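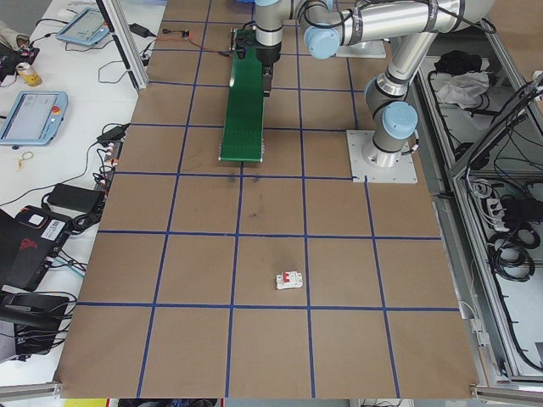

People who fall for someone outside their marriage almost always tell the story the same way. They were fine, then they met a person, and something took over. I have heard it from friends, from a cousin, and once from a stranger on the train out of Dunmore. The part I no longer believe is the taking over.

I don't doubt the feeling. I had it myself when I was 30 and living in Alside with a man I later married. There was someone at work. We talked about very little and I thought about it all evening. I know how strong it is. But when I look back at those months I can find a lot of small decisions in them. I changed my lunch hour. I kept my phone face down. I told one friend and left out the half she would have objected to. None of that was done to me.

My objection to the language of magnets and lightning is that it skips those steps. If you were struck, there was no point at which you could have gone home early. The husband or wife who hears this version later is asked to forgive an accident, and then wonders why it took so much planning.

Adi Pillai, who was married for a long time to a friend of mine, put it to me in plainer terms after the divorce. He said he could have lived with her wanting somebody else. What he couldn't get past was the phone bill. There were 229 messages on it for September, and he had been in the house for most of them.

I should say that I don't think every affair is wicked or that every marriage should be saved. Some people are lonely in ways their partners have been told about many times. Leaving is allowed. A person can say "I am unhappy and I want to go" and do real harm and still have behaved decently. My complaint is with staying put, keeping the comfort of the house, and calling the rest fate.

There is a common piece of advice that you should tell your partner about a crush as soon as it starts. I used to think this was right and now I think it depends. Some partners can hear it and some will lie awake over it for a year – and the confession can be a way of handing them your discomfort. What seems more useful is to tell somebody who won't enjoy the story. Most of us pick the friend who will lean in and ask what he said next.

The other thing that helped me was dull. I stopped taking the Brestside bus, which was his bus, and walked. It added a good deal to the trip home and I resented it all winter. The feeling went on for a while without much to eat, and then one morning I noticed I hadn't thought about him since the weekend.

I never told my husband while it was happening. I told him almost ten years later, over the dishes. He asked which bus.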